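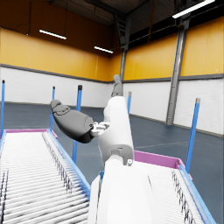 Roller conveyors on either side of the arm, simulated warehouse.

Temp agency wants me to sign on for the Kanddale warehouse, should I?

prairie_dot wrote:
Hi everyone, long-time reader and first-time poster, so please be gentle with me! I was laid off in March from an office job I'd had for ages, and after a whole summer of applications I finally have something in front of me. It's through Bouvier Staffing, placed at the Kanddale distribution center, second shift, 40 hours a week. The recruiter (Apolline Moulin, very sweet on the phone) says it's "temp to perm" but she couldn't tell me when the perm part happens. Meanwhile I have a second interview coming up at Pitura for a payroll clerk spot, which is much closer to what I did before. Do I take the sure thing or hold out? My savings are not what they were, and my husband and I keep going back and forth over supper.

millrace77 wrote:
Take it. Work the shifts, get paid every week, and keep going to your interviews. I went through Bouvier when the furniture plant closed, and they were decent to me and the checks were always right. My sister-in-law did the same and she's a shift lead now, with a much nicer parking spot than mine.

HattieB wrote:
I'm going to disagree with millrace a little bit, and I hope it comes across as kindly as I mean it. Temp to perm can mean anything. I was "temp to perm" at Valar for two years and the perm never came, and every time I asked, the person I'd been asking had moved on to another department. Ask Apolline to put the conversion date in writing. If she can't, then treat it as a temp job and nothing more, which is fine, as long as you know that going in and don't stop looking.

millrace77 wrote:
Two years at Valar is rough, I'll give you that. But that was Valar and not Kanddale, and I don't think it's fair to put every place in the same basket. Plenty of folks from my group were hired on.

HattieB wrote:
How many is plenty, though? The local paper said 443 people were brought on over there for the busy season last year and 230 were still there by spring. It didn't say how many of those were on the company's own payroll. I'm glad it went well for you, truly.

sbundgaard wrote:
Sigrún Bundgaard here, I used to do hiring for a small manufacturer and I'm retired now, so take this for what it's worth. Prairie_dot, please call Pitura before you decide anything! Tell them you have another offer and ask when they expect to choose. It isn't pushy. I got calls like that all the time and I never once held it against a person, and now and then it got me to stop dithering and make up my mind. Also read the agency agreement for anything about notice or fees, and ask what happens with holidays, which is where I always saw the hurt feelings.

prairie_dot wrote:
Oh, thank you all so much, I read these out loud at the table tonight! I did call Pitura and the lady said they'd know by the end of next week. Apolline says she can hold my start until then but she won't put a conversion date in writing, so HattieB, you had that pegged. I think I'll start at Kanddale if Pitura goes quiet. Does anyone know if they make you buy your own boots?

millrace77 wrote:
I had to buy mine. Get the wide ones and wear them around the house first, your feet will thank you.

HattieB wrote:
On the boots, millrace and I agree completely. Good luck, hon, and let us know about payroll!

We use cookies to keep you signed in and remember your settings. Accept | Manage preferences
Contact the moderators | Copyright 2025 | Back to top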